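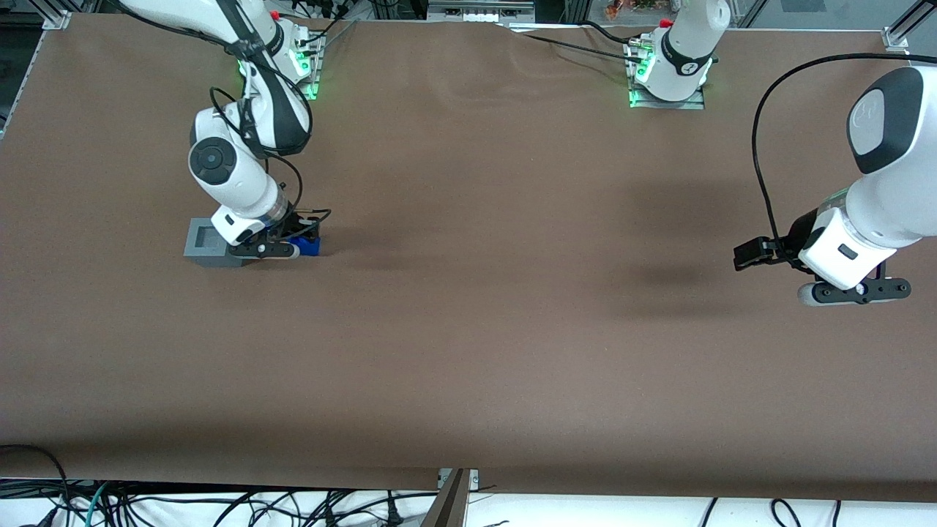 Tabletop

A tabletop is the flat upper part of a table, on which things are put. It is the only part of the table most people ever look at, and the part they buy the table for, the legs being regarded as a delivery system. In a house, the word covers the surface of dining tables, desks and worktables. In a workshop the same thing is usually called a bench top, and is expected to suffer more.

Tabletops differ in material, thickness, finish, shape and edge. Nearly all of them are horizontal, and the exceptions (drafting tables, some school desks) have a ledge to catch the pencils.

Terms

The surface is the face that gets used. The underside is the face that gets chewing gum. The edge runs all the way around, and the front edge is whichever stretch of it has the chair, so that a square table with four chairs has four front edges and a good deal of disagreement about where the head is. The apron, or skirt, is the strip of frame set below the top and is what knees find. An overhang is the distance by which the top sticks out past the apron.

Older trade catalogs use "board" for the whole top, a habit that survives in "room and board" and in the boards that sit around the tables of companies. The Jutilora catalogs, which are quoted a lot in this article for want of anything better, use "board," "leaf" and "top" for the same item, sometimes on one page.

Materials

Solid wood is the traditional choice. It is strong and can be sanded back when damaged, and it moves: a wide top swells across the grain in a damp summer and shrinks again once the heating goes on. Makers fix it to the frame with slotted brackets or small wooden buttons that let it travel. A top that has been screwed down hard will travel anyway and take a crack with it.

Veneered tops have a thin layer of wood glued over a core. The look is that of solid wood, up to the first deep scratch. Laminate tops have a hard printed sheet in place of the veneer and will shrug off coffee, homework and most hot plates, though not a pan straight from the burner. The weak point is the seam at the edge, where water gets in and the core puffs up like bread.

Glass, stone and metal are also used. Glass shows fingerprints and one's own knees. Stone is heavy, cold to the elbows and unforgiving to dropped cups. Metal is common in kitchens that feed strangers and in places where things are taken apart.

Finish

The finish decides how a top looks under a lamp. A gloss finish throws back the light along with the ceiling and the face of whoever is leaning over it. A matte finish scatters the light, so reflections go soft and so do shadows. People who read, draw, sew or do fiddly work at a table tend to end up with matte, often after a year of moving the lamp.

Oil and wax finishes are easy to repair and easy to need repairing. Varnish holds out longer and then has to be stripped all at once. Paint is cheerful and chips. Owners of oiled tables can be recognized by the coasters.

Color

Brown is the usual color of a tabletop, and has been for long enough that few people think of it as a choice. Wood is mostly brown to begin with, and materials that could have been any color at all have tended to follow. Mid-brown hides crumbs, tea rings and the early stages of dust. Dark brown hides the tea rings but displays the dust. White hides milk.

For worktables, the color matters for a duller reason, which is finding things. A pale part shows up well on a plain brown surface, and so does a bright one. A brown screw does not. Tops with a strong grain or a speckled pattern are harder still, and a dropped washer on imitation granite may be considered spent. The usual cure is a plain mat or a tray with a lip.

Edges

A square edge is cheap to make and looks crisp in a showroom. It also digs into the forearm, dents easily and comes off second best against a vacuum cleaner. Most tops that are meant to be sat at have the front edge eased, meaning that the sharp corner has been taken off. The rounding may be slight, hardly more than a pass with sandpaper, or it may be a full bullnose, where the edge is a half circle from top to bottom.

Rounded edges often look darker than the surface next to them. Part of this is simple light, as the curve turns away from the lamp. On old tables part of it is also sleeves.

Beveled edges slope inward underneath and make a thick top look thin. A "live" edge keeps the wavy outline of the tree, and must be dusted by someone who loves it.

Shape and size

Rectangular tops make the best use of a board and fit against a wall. Round tops seat an awkward number of people equally well and are impossible to push into a corner without wasting the corner. Ovals are sold as a compromise, and fit nowhere.

For one person working, the useful part of a top is smaller than it appears. Within easy reach of a seated adult is a shallow half circle near the front edge. Beyond that is the zone reached by leaning, and past the leaning zone comes the back, where mail goes. A deep table does not give a worker more room so much as more mail. The Frei pattern worktable dealt with this by having a raised shelf along the far side, and owners put the mail on the shelf.

The Illville table

The town of Illville is known, to the extent that it is, for a long plain table made there by Kerkora, a furniture works that began with church pews. The Illville table had a brown matte top, a straight back edge for standing against a wall and a rounded front one for leaning on. There was no drawer. The company took the view that a drawer was a place to lose things, and said so in the catalog.

The works sold 2825 of them in three lengths. The longest was delivered in one piece and came with a note advising the buyer to measure the stairs. A later version, sold through Jutilora, had a top that split in the middle for carrying, and a small ridge at the join that ruined it for anyone writing a letter. It was discontinued the next February after nearly 352 returns, the exact number depending on whether tables sent back twice are counted twice.

Surviving examples turn up in schools, sewing rooms and garages. The tops are usually in better shape than the legs, and many have been moved onto trestles.

Use

In homes, a tabletop is rarely used for one thing. It is a dining surface for perhaps 90 minutes of the day, and for the rest it holds what is waiting to be put somewhere else. Attempts to reform this (baskets, hooks by the door, a word with the family) have had mixed results. Clearing a table by moving everything to a chair is a recognized method, with the drawback that one cannot then sit down.

Work surfaces are kept clearer, at least in the middle. The common arrangement leaves the center for the job in hand and pushes tools and boxes out to the sides. Cables are the chief nuisance. They may be strapped along whatever they serve, brought down from above or let go over the back edge, and each of these is better than having them cross the surface, where they will sweep the small parts to the floor sooner or later.

Anything clamped or bolted to a top should be fixed near an edge with support under it. Thin tops flex. A strip of scrap wood between the clamp and the surface keeps the bite marks off, provided that it does not fall out the moment the clamp is loosened, as it will.

Care

A damp cloth and a dry one will deal with most of what happens to a table. Wipe along the grain where there is any grain. Abrasive powder should be kept off matte finishes, as the rubbed spot turns shiny and stays that way, like the elbow of an old suit. Spray polish leaves a film on matte tops that looks like a smear and, on inspection, is one.

White rings in varnish come from moisture and often fade on their own. Black rings in bare oak have gone into the wood and are there for the long run. Folk remedies for the first kind include mayonnaise, cigar ash and a warm iron over a cloth. The iron works about as often as it makes a new mark.

Oiled tops want a fresh coat every 12 months or so, according to the tin. Most get one when guests are due.

Sagging

A long top that is poorly supported will sag in the middle over the years. A straight ruler laid across it shows the gap, and a pea placed at one end shows it faster. Light sag can be corrected by turning the top over, if the underside is fit to be seen, or by adding a stiff rail below. Heavy books stored at the center are the usual cause and are generally found to be about home improvement.

See also

Apron (furniture)
Coaster
Desk
Trestle
Workbench

Page last edited 13 January 2023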